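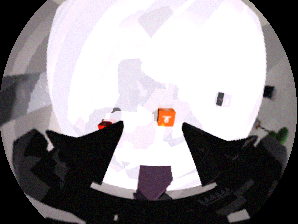 *Black gripper fingers and a small red object at a near-white tabletop. Computer render.*

Ngân Mai has a test she runs on every website that asks her to sign up for something. She types her first name, presses the button and waits to see what the welcome message does to the â.

"Usually it survives," she says. "Fifteen years ago it came back as a question mark, or a little box. Now the letter is there, but quite often it's wearing somebody else's clothes. You get a lovely big headline in some expensive font, and right in the middle of it there's one letter in Arial."

She is a type designer, and I had come to Cliredley to talk about Granadance, the text face she has been drawing for the past two years. I'd been reading long articles in a trial copy since April and had got rather attached to it (the lower-case g is a joy). I thought we'd talk about curves. We talked about accents for most of the afternoon, and I've come home looking at every web page differently.

Vietnamese is written with the Latin alphabet plus a good many marks, and the marks can pile up. A vowel may carry one sign to say which vowel it is and a second to give the tone. So the e in *tiếng Việt* has a circumflex with an acute on it in the first word, and a circumflex above and a dot below in the second.

"People hear that and think, fine, shrink the accents until they fit," Mai says. "Then you set it at the size people really read on a phone and it's a smudge. The tone isn't decoration! Take it away and *ma* could be a ghost or a mother or a rice seedling. You have to be able to see it."

Her answer was to begin with the worst letters. Before there was a finished plain a in Granadance she had drawn ẫ and ể and ữ, and she let them decide how tall everything else could be. The capitals came out shorter than she had planned. So did the ascenders, a bit. I asked whether that felt like a compromise and she looked delighted to be asked.

"No, it made the font! Short capitals sit so nicely in running text. English looks calmer in it, German looks a lot calmer. I'd never have gone there if I'd started with A to Z and left the marks until the end."

The regular weight was drawn in her spare room, on evenings and at weekends. Then Hovano, the small studio where she works four days a week, took the project on and gave her proper time for it, and it grew. There are now 6 weights and over 4,000 glyphs across the family, and she has been through every accented one by eye. She showed me a proof sheet covered in pencil: *hook too shy*, *dot falling off*, *why is this one smiling*.

Kerning took up most of last winter. The horn on ơ and ư sticks out to the right and bumps into whatever comes next, and a ư followed by a ờ (common as anything, she tells me) is two horns and a grave accent in a very small space. She ended up with some 2,000 pairs that she adjusted by hand.

"I like kerning," she says. "I put the radio on. My partner says it's like watching someone iron, and it is like ironing, but I like ironing too."

I wanted to know about the other end of it, where the font leaves her desk and meets somebody's style sheet. She pulled her chair round so that I could see her screen and opened a page of her own, with the line height set very tight. The marks on one line ran straight into the tails of the line above.

"That's where it goes wrong, more than in the drawing. Someone sets a heading with a line height of 1, and in English it looks terrific, very smart. Then the page gets translated and it's a traffic jam. Give it 1.3 and everybody can breathe. I'd love people to try their design with one Vietnamese sentence in it before they call it done. It takes a minute."

Her other plea is about subsetting, where a site serves only part of a font to keep the download small. She's all for it. She just wishes the marks weren't always the first thing overboard, and points out that the file can be split, so a browser fetches the Vietnamese part only when a page needs it.

The first outside customer is Mendes, a publisher of cookery books, who will be using Granadance for recipes on their website. Mai has already been sent a draft page for *phở* and found the ở a hair too tight against the bracket that followed. She fixed it that night.

She is drawing the italic now. The ẵ is giving her trouble, because the tilde wants to lean one way and the breve another, and when I left she had gone back to it before I'd found my coat.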